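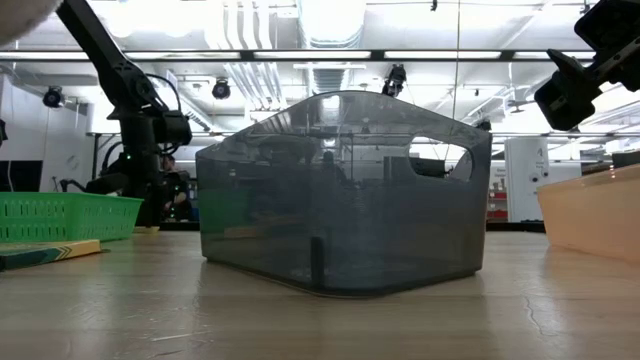 Figure 3. Sorting table with a robot arm and gripper above the bins. A person is partly visible behind the arm on the left.

4.2 Changes in task content

Before the arms came to the Clellmont site, a sorter handled a tote from start to finish. She opened it, checked the items against the sheet, split them among bins and closed out the order on the terminal. After the change, most of the splitting went to the arms. What stayed with the sorters was the work at either end, plus a new set of duties the job description did not mention until July: clearing failed picks, moving bins back to their marks and deciding when an item should be pulled from the line.

We coded 1,151 stoppages from the shift logs. Of these, 183 were passed on to a Bennani technician. The sorters cleared the rest themselves, most often by turning an item over or shifting a bin. None of this counted toward the hourly rate shown on the terminal, and several people we interviewed raised the point before we asked.

Bin type came up often. Sorters said that glossy, see-through bins (Figure 3) led to more stoppages than solid ones, and they had started to place them with more space between. The logs do not record bin type, so we could not test this. Liesl Gisler, a shift lead, had asked for solid bins on two occasions and was told the stock was set by the Atine contract.

Views on physical strain were mixed. Workers with long service reported less shoulder pain at the end of a shift – and more stiffness in the neck, which they put down to watching the table. Newer workers, who had never done the full manual job, mostly described the work as waiting.

Breaks also changed. Under the old system a sorter could step away between totes. With the arms running, she needed someone to cover the table, and on the Saturday shift there was often no one free. The Clurken site, which staffs tables in pairs, did not report this problem. We return to the comparison in Section 5.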